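Home Forums Makeup Skincare Nails Swaps Log in

Cream blush under powder, who else is doing this?

mintylids
I have to gush for a second. I started putting cream blush on BEFORE my powder foundation instead of after, and my cheeks still look pink when I get home from work! I'm using the Lerden stick in Bonsu (a warm brick shade, scary in the tube, gorgeous on) and then pressing powder over it with a puff. I used to be a total blotchy mess by lunch. Does anybody else layer this way?

pressedandset
Yes!! I've done it for years and I'm so happy to see it getting some love. The trick for me is going brighter than feels sane, then letting the powder knock it back. My order, if it helps:

1. Moisturizer, then wait 4 minutes. I put dinner stuff on or make the bed.

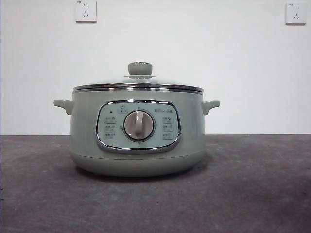 2. Cream blush, 2 dots per cheek, tapped out with fingers. Go up toward the temple.

3. Powder foundation, pressed. If you swipe, you'll drag everything toward your ear and have to start over.

4. Setting mist, one light pass, and let it dry by itself.

Mawuli Adjei
I'm going to disagree a little, though I love that people are playing with this. On deeper skin the powder on top can turn a great blush gray. I tried it with Bonsu and lost all that gorgeous brick color. Cream over a thin powder works better on me, as long as the powder is really thin and the blush isn't too greasy. The Stuvutine cream pot goes over powder like a dream.

pressedandset
Fair point, and my powder is pretty sheer to begin with. What are you using underneath?

Mawuli Adjei
Mokthorpe loose, the translucent one, with a fluffy brush. It might be the powder's fault, I'll admit that. I'll try your way again with a tinted one and report back.
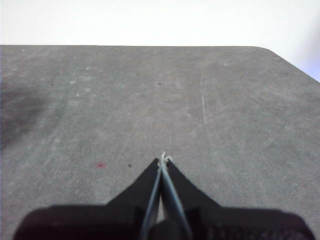 oatmilk_lashes
Can I do this with a liquid blush, or does it have to be a cream?
Liquid works fine, but it dries down faster, so do one cheek at a time and blend it all the way out before you touch the other. Let it set before the powder goes on. – pressedandset

mintylids
I did the liquid version this morning and ended up with one perfect cheek and one clown cheek, so listen to the one-at-a-time advice!

glossgoblin40
I'm over 40 and pretty dry, and I skip powder on my cheeks altogether. Cream blush straight on skin, powder on my nose and chin only, done. It fades by late afternoon but I just tap on more – takes ten seconds in the car mirror, and I like how it looks so much better than anything that's been set.

mintylids
Ooh, that sounds lovely for weekends. Trying it with the Stuvutine if I can find a shade that isn't too cool on me. Mawuli, which one do you have?

Mawuli Adjei
The deep berry. It looks almost purple in the pot and sheers out to a really pretty flush. Start with less than you think!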